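**1/** OK friends, long thread, get a coffee. A bunch of you asked what I think of Dindix, the simulated kitchen package for practicing robot chores before you let a robot anywhere near your actual dishes. I've had the trial since May and I finally have opinions!

**2/** Quick background for the new folks: I teach an evening robotics class with Guido Piras, and we have 20 students and zero kitchens. So a kitchen that lives on a computer sounded pretty wonderful to both of us. The class license is $344 for the term, and the full one with the extra rooms is $864 (gulp).

**3/** Setup took me one evening, and most of that was me typing my password wrong. You pick a room, drop in the two-armed robot, and off you go. I started with the view looking down over the robot's own chest, grippers up, marble counter off to the left.
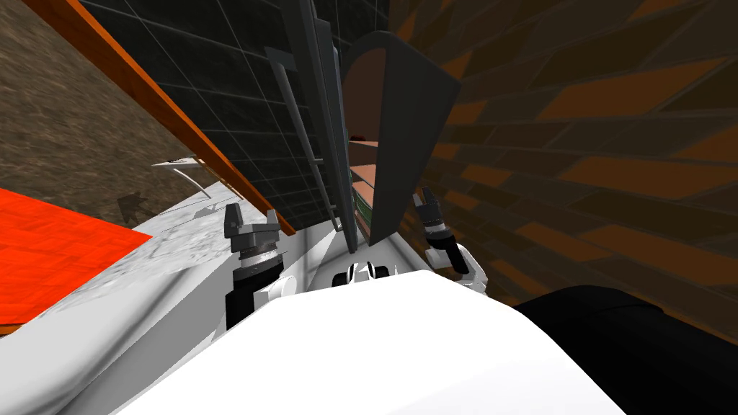 ### What I like

**4/** The rooms feel like somebody cared about them. Brick, tile, stone, all in the same kitchen, and it gives the students' vision code something to chew on besides blank gray walls. Concetta Pace, one of my sharpest students, had been testing on a plain room called Gbeho and said moving over was like getting glasses.

**5/** You can also switch to a view right at the gripper, and I've ended up spending a lot of my time there. 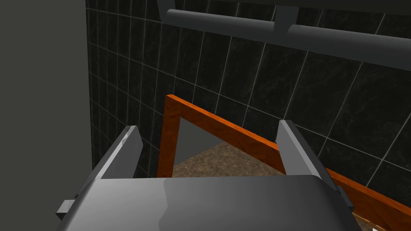
**6/** Camera views are where I'd tell you to spend your trial hours, because they're the part your students will fight with the longest. The chest view is friendly and you get the hang of it fast. From the gripper it's a whole different puzzle, with the dark tile grid fanning out behind the open fingers and that orange wooden rail running off on a slant, and you have to work out which way is down before you move a thing. Lino Donati wrote a little script to level the horizon and I'm hoping he'll let me share it.

### What I'd change

**7/** The manual, oh my goodness. It has 20 pages on installing and one lonely paragraph on doors, and doors are the thing everybody asks about! I wrote to support on Monday and got a kind reply from Idalina Calado with an actual diagram, so points for that. Please put it in the manual, Idalina.

**8/** And the fridge is such a good exercise that it deserves its own chapter. You've got shelves, you've got food, you've got another door right next to it to plan around.

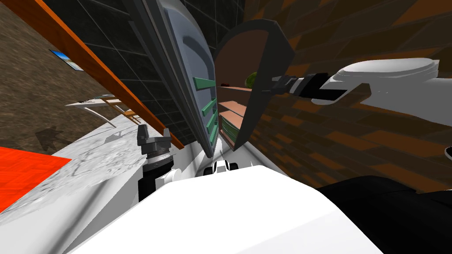
*Fridge door open, right arm reaching over. Dindix kitchen, chest view.*

**9/** Would I pay for it? The class license, yes, happily. The full one I'd hold off on until the Wulladano rooms are out of beta, though if you run a bigger program than ours you may feel differently and I'd love to hear about it.

**10/** Next up is Seltach, which Ksawery Czarnecka has been nagging me to try all spring. Send me your questions about either one, I'll get to them after class tonight.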